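Rapport d'avancement – projet Praneck
Maintenance de la cellule humanoïde, site de Gruleldale
À l'attention de la fondation Landry
22 septembre 2019

Depuis le mois d'avril, la machine a fait 1000 heures de marche. Nous avons remplacé le câble externe du bras droit et refait le zéro des deux poignets. 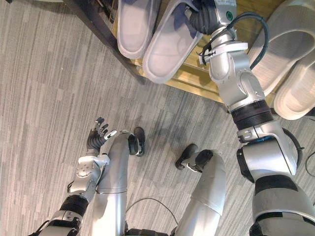 Le nouveau câble vient de chez Grunel et il a coûté 90 euros. Je contrôle les colliers chaque matin, avant la mise sous tension. Il reste un petit jeu dans le coude droit – je le mesure encore.

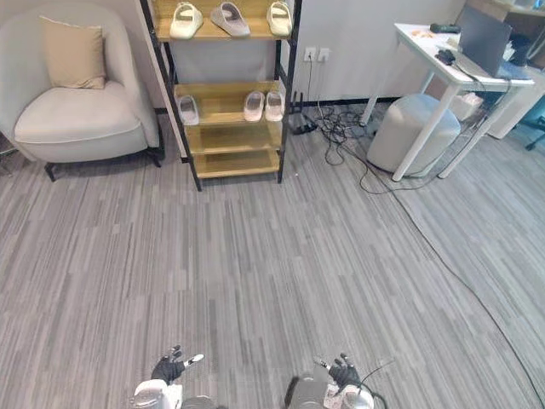

La prochaine étape est de ranger les câbles au sol dans une goulotte, avec un budget demandé jusqu'à 2320 euros. Le devis est joint à l'annexe 13.

Idris Rosser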